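Floson Countertop Appliance Recycling: Frequently Asked Questions
Last updated 17 Jul 2026

Which items are accepted at the Skolville depot?
Small electric kitchen appliances with the cord attached. Remove crumb trays and loose racks first.
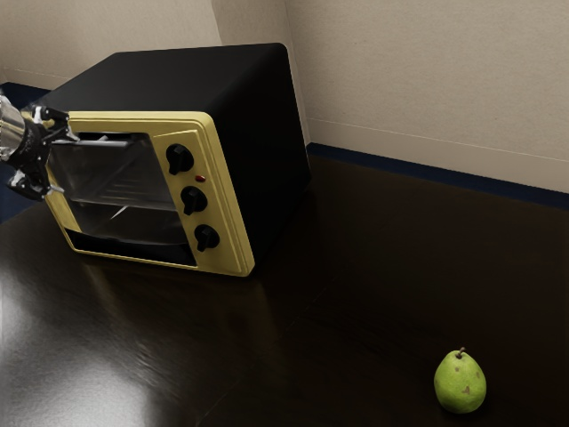
What is the weight limit per drop-off?
275 pounds per household per month. Larger loads go to the Pemaris yard, which has a truck scale.

Is there a fee?
The first 3 items are free. Businesses need an account; contact Zanele Chauke at the Meinecke Road office. 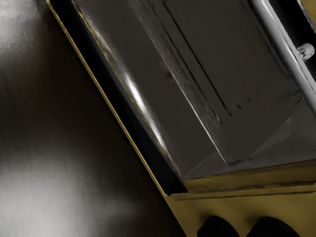
Yellow-gold appliance, close view.

When does the depot close for inventory?
The first week of August. Pemaris stays open.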